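6/20/18

# 课程项目报告:双手夹爪示教数据的时间对齐与自动切段

先说结论,免得老师翻到最后:对齐做完了,切段做了一大半,轨迹平滑那块砍掉了。代码在组里的仓库,分支名叫 `grokico-seg`。Grokico 是我给这套工具起的名字,没什么含义,就是命令行里打起来顺手。

## 我到底在做什么

一开始我想得特别大,想做一个从示教到规划全包的东西(开题报告里那张流程图现在看着有点脸红)。一月份写完读取模块以后我就老实了,因为光是把三路数据读进来、时间戳排整齐,就花掉了我大半个寒假。

三路数据是:头部相机的画面、左手夹爪的开合和位姿、右手夹爪的开合和位姿。录制端用的是 Fullier 的采集程序,夹爪驱动是 Ferau 那一套,两边各用各的时钟。图像是 30 帧每秒,夹爪那边快得多,而且间隔不均匀,偶尔还会一口气吐出一小串。最早的版本我直接取最近邻,回放的时候总觉得手和开合曲线差了半拍,我还以为是自己眼花。

后来改成这样:

1. 每段录制开头,两只夹爪各空夹 6 下;
2. 从图像里提指尖间距的变化,从夹爪日志里提开合的变化;
3. 两条曲线做互相关,峰值位置就是时钟偏移;
4. 段尾再做一遍,用首尾两个偏移线性插值,把漂移也吃掉。

第 4 步是踩坑之后加的。长一点的录制到后面又会慢慢错开,我对着曲线看了一晚上才反应过来是漂移,气得不行!

## 切段

任务是桌面上的简单操作,左右手都可能动,也可能只有一只手在动。难的就是后面这种情况。我的第一版规则特别天真:任意一只夹爪闭合就算开始,两只都张开就算结束。跑出来一堆碎片,手稍微松一下就被切一刀。
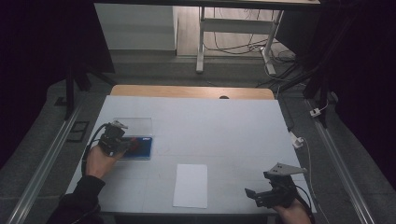
*Grokico 作者*

像这种时刻就很典型:左手的夹爪看起来已经碰到那个红色小物体了,就在透明盒子边上,右手的夹爪还张着,停在桌角上方,什么也没夹。按第一版规则,右手这一路也会被标成“操作中”,训练的时候等于告诉模型右手悬着也是任务的一部分。所以第二版我把左右手拆开,每只手各跑一个小状态机,状态有空闲、接近、接触、搬运、释放,最后再合并成一条双手的时间线。

状态之间怎么跳,主要看三个量:开合宽度、开合速度、末端速度。阈值全写在一个 YAML 里:

```yaml
segment:
 min_len_frames: 30
 merge_gap_ms: 296
 per_hand: true
 use_vision_contact: false
```

`merge_gap_ms` 那个奇怪的数是网格搜索搜出来的,我懒得取整,取整以后验证集上反而差一点点,就留着了。

`use_vision_contact` 本来想打开的。思路是用图像判断指尖有没有碰到东西,来补夹爪日志看不出来的轻接触。可是白桌面配透明盒子对我的分割网络太不友好了,盒壁经常整片消失,白纸放在白桌上也时有时无。红色、深蓝色的东西倒是认得很稳。最后我只保留了接口,默认关掉。

## 结果

我手工标了一批切点当参考,再跟程序输出比。双手拆开以后,碎片少了很多,漏切主要集中在两类:一类是物体特别薄,夹爪几乎闭到底,和空夹分不开;另一类是单手推东西,全程没有闭合动作,状态机一直以为它在空闲。第二类我现在没有好办法,硬加规则又会把路过也算进去。

速度方面比我想的好。把 Python 循环换成向量化以后,一次能处理最多 3000 段,中间不用人盯着,内存也没爆。之前那版我是睡前启动、早上起来看报错的……

标注检查用的是 Dierckx 的时间轴控件,我在上面加了左右手两条色带,鼠标拖一下就能改切点,改完自动写回 JSON。这个小界面其实是整个项目里我用得最多的部分,早知道应该第一个写。

## 没做完的和想做的

- 轨迹平滑:写了一半的样条拟合,接触瞬间会被抹圆,先不合并进主分支。
- 推和拨这类没有闭合的动作,想试试用头部相机里的手部运动做一个小分类器。
- 录制开头的空夹如果有一只手忘了做,程序现在直接报错退出,应该改成提示并跳过。
- 单元测试只覆盖了对齐模块,切段那边还是靠肉眼看色带。

运行方法在 README 里,先装依赖,再跑 `python align.py`,然后 `python segment.py`。顺序反了会读到没对齐的旧缓存,我自己就中过两次招。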